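About Destalitz

Destalitz is an independent test bench for grippers, arms, cameras and controllers. We are based in Oltisau and work for manufacturers, integrators and a small number of university groups. We do not sell hardware and we take no commission on what our clients go on to buy.

The company was set up by Lumturie Softić, who had spent several years commissioning packing lines and wanted comparable figures for parts that were usually sold on a data sheet alone. She still signs off every test plan and reads each report before it goes out.

What we test

Most of our work concerns the end of the arm. Clients send us two or more grippers and a task, and we run them under the same conditions until the differences are clear enough to write down. A standard comparison is 300 cycles per gripper. We record grip success, slip, cycle time, finger wear and the number of operator stops. Controllers are compared in the same way, with the arm and gripper held constant. Cameras are assessed for delay, exposure behaviour on dark and shiny materials, and how well calibration holds over a working day.

Soft goods take up a growing share of the timetable. Cloth and sheet materials fold, cling and hide their own edges, and a gripper that does well on boxes may do poorly on them. 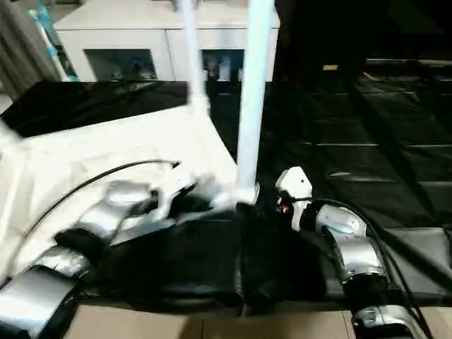 Two-arm tasks are scored per arm as well as per pair. A pair can reach a good overall result while one side does most of the work, and a single figure would conceal this. Cable routing is checked at the start and end of each run – a cable that pulls on the wrist will alter the force readings long before it fails.

Our reports

Each report gives the set-up, the raw counts, the failures and the settings used. Failed cycles are listed with a cause where one could be found and marked "unexplained" where not. Our archive holds 633 completed runs covering 103 gripper and arm combinations. Clients own their results, and nothing is published without written consent.

People and partners

We have four permanent staff. Mechanical adaptors and replacement fingers are made by Kolev, usually within the week. Long-duration wear tests are carried out at Devholm, where rigs can be left running overnight.

Working with us

Enquiries should state the parts to be compared, the task, and any limits on payload or air supply. We reply with a draft test plan and a fixed price. New bench time is released in June.

Page last revised Thursday, May 28, 2020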